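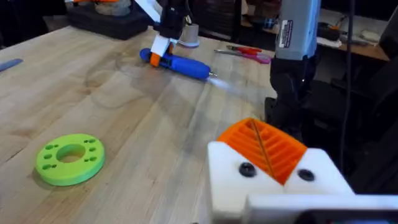

I have lived in Stinley for 29 years and in that time the bus to Senville has been on time, by my reckoning, on 6 occasions. On four of them I missed it, having set off late on the assumption that it would be.

Since October the timetable has been "simplified". The 269 now goes round by the Drornberg estate, which adds 50 minutes if the level crossing is down, and the crossing is always down. There's a new shelter too – very smart, with a sloping bench you can't sit on and a roof that stops short of where the rain comes in.

Last week I gave up and walked as far as the garden centre, where I bought a bag of compost I then had to carry home. The bus passed me on the hill. It was nearly empty and going at quite a lick. I waved, and the driver waved back.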